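Tyyne Halonen
Pattern repeats, part two. Last time I covered reading the label. This thread covers cutting. Measurements are in millimeters.

Tyyne Halonen
The job is the band of wall above the rail in a hallway. Height to cover is 1,105. Seven drops. Two candidate papers, both from Jääskeläinen, both with a vertical repeat of 267. Winholm is a straight match. Hekutholm is a half-drop.

Tyyne Halonen
Definitions. Straight match: every drop starts at the same point in the pattern. Half-drop: every second drop starts half a repeat further down, so 133.5 here. Random match has no alignment and doesn't concern us.

Tyyne Halonen
Add trim before doing anything else. I allow 45 at the top and 45 at the bottom. 1,105 plus 90 is 1,195. That is the working length for both papers.

Tyyne Halonen
Winholm first. 1,195 divided by 267 is 4.48. Every drop has to start at the same point, so you round up to five full repeats, or 1,335. The loss is 140 per drop. Seven drops use 9,345 of the roll.

Tyyne Halonen
Hekutholm. Most people assume half-drop wastes more. Sometimes it does. In this case 4.5 repeats comes to 1,201.5, and 4.5 repeats is exactly the step a half-drop needs between one drop and the next.

Tyyne Halonen
So cut one, advance 1,201.5, cut two, advance 1,201.5, cut three. Odd drops all start at the same point, even drops all start half a repeat off. Seven drops use 8,410.5. The saving over the straight match is 934.5, on the same wall with the same size of repeat.

Tyyne Halonen
The margin is thin. Working length is 1,195 and the step is 1,201.5, which leaves 6.5. Raise the trim allowance to 50 at each end and you need 1,205. It no longer fits, and the next usable step is 5.5 repeats, or 1,468.5. Seven of those is longer than a ten-meter roll.

Tyyne Halonen
Scale is a separate question from repeat. A big motif can sit in a short repeat and a small one in a long repeat. Bold black on white also reads differently depending on how much of it you have and what is in front of it.

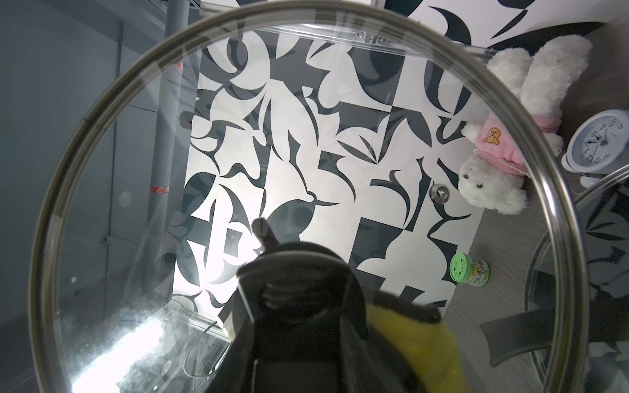
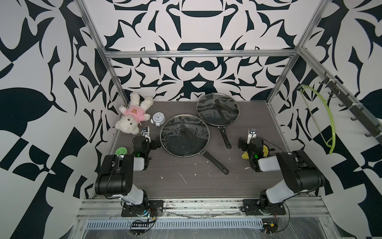

Black-and-white pattern: a mat seen through a glass lid in the first, three walls of it in the second.

Tyyne Halonen
High contrast makes joins less forgiving. A mismatch of a millimeter disappears in a beige texture. On a black edge against white you will see it from the doorway. Check the match at eye level first and let any drift go to the top and bottom.

Tyyne Halonen
Number the drops on the back in pencil, with an arrow for up. On a half-drop, mark odd and even as well. Abstract shapes are easy to hang upside down, and two drops hung in the wrong order cannot be corrected once the paste has set.

Tyyne Halonen
Paste. Mine is Stesik, the tub with the gray lid, applied to the wall. Both papers are nonwoven, some 200 grams per square meter, and need no soaking time. Traditional paper expands when pasted and all of the arithmetic above gets looser.

Tyyne Halonen
A reply asked whether to start at a corner or the center of the wall. With seven drops I center the fourth and work outward. Keep the odd/even order running through it — the fourth is an even drop.

Tyyne Halonen
Part three will be windows and other interruptions. Short version: keep the offcuts until the last drop is dry.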